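How Does a Robot Learn to Pick Things Up?
By Shona Matheson

You may have heard someone say that robots "teach themselves." It sounds great. You switch the robot on, go have lunch, and when you come back it can set the table. I write about machines for a living, and whenever I hear that, I want to ask a few more questions. You should too.

Let's start with something you can already do. Pick up a pencil. Did you think about how wide to open your fingers? Probably not. You have been grabbing things since you were a baby, and you have had years of practice.

A robot starts with none of that. So people give it examples. A lot of examples.

What is an example?

For a robot, an example is a little record of one try at one job. It usually has two parts. The first part is what the robot's camera saw. The second part is what the robot's arm and fingers did at each moment. Put the two together and you get something like a note that says, "When it looked like this, I moved like that."

A computer program goes through a big pile of these notes and hunts for patterns. People call this a learning system. The word "learning" makes it sound a lot like what you do at school. I'm not sure it deserves that. The program doesn't wonder about anything, and it doesn't get bored. It adjusts a great many numbers until its guesses match the notes more closely.

Where do the examples come from?

Mostly, from people. At a small company called Ivero, Sang Nghiêm spends her mornings steering a robot arm with a pair of hand controls. She picks up a block. She puts it in a tray. Then she does it again. One set of examples for one job took her team 1,026 tries, and every single try was made by a person. So much for the robot teaching itself!

Some examples come from a real arm in a real room. Others come from a simulation, which is a world made inside a computer, a bit like a video game. The arm in there is a drawing that moves. It can't break a cup, and it never needs a new motor.

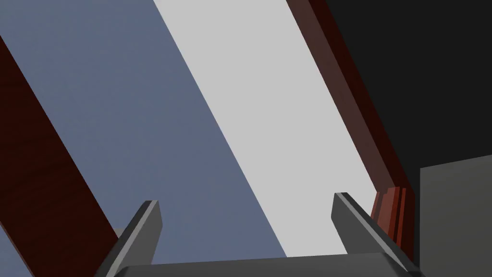

A robot gripper in a simulated world, with its two fingers wide apart and nothing between them.

Simulations are fast. Ivero's computers can make 3,000 practice tries while Sang is still finishing her tea. That is a big number, and grown-ups love to show off big numbers. But look at how plain a made-up world can be. Surfaces are often one smooth color. Edges are perfectly crisp. Is your kitchen like that? Mine has crumbs, a sticky drawer and a cat.

This is a real problem, and engineers have a name for it: the "reality gap." A robot may do very well in the computer and then fumble when it meets an actual spoon. To help, engineers change the simulation over and over. They make the light brighter or dimmer. They swap the colors. They move things a little. The hope is that the real world will seem like one more change. Sometimes it works. Sometimes it doesn't.

What about bad examples?

Tarun Kandpal has the job of checking the records. He throws out the ones where the recording stopped too soon or the camera part is missing. Tries where the robot dropped something are harder to decide about. If they are clearly marked as misses, they can be useful. If they sneak in with the good ones, the program may copy the mistake. It has no idea that dropping the block was wrong unless somebody tells it.

So who checks Tarun? I asked him that. He laughed and said Mwende Were looks over a share of his work, and that the two of them don't always agree.

Questions to ask

The next time you see a video of a clever robot, try these.

How many tries did it take to get that video?
Were the examples made by people, by a simulation, or both?
Has the robot done the job in a room it has never seen before?

Try it yourself

You need a friend, a blindfold, a cup and a small toy. Your friend wears the blindfold and is the robot. You give only short orders, such as "left," "down" and "close fingers." See if you can get the toy into the cup. Write down every order you give. When you finish, move the cup a little and have your friend follow the same list again, with no new orders. Where does the toy end up this time?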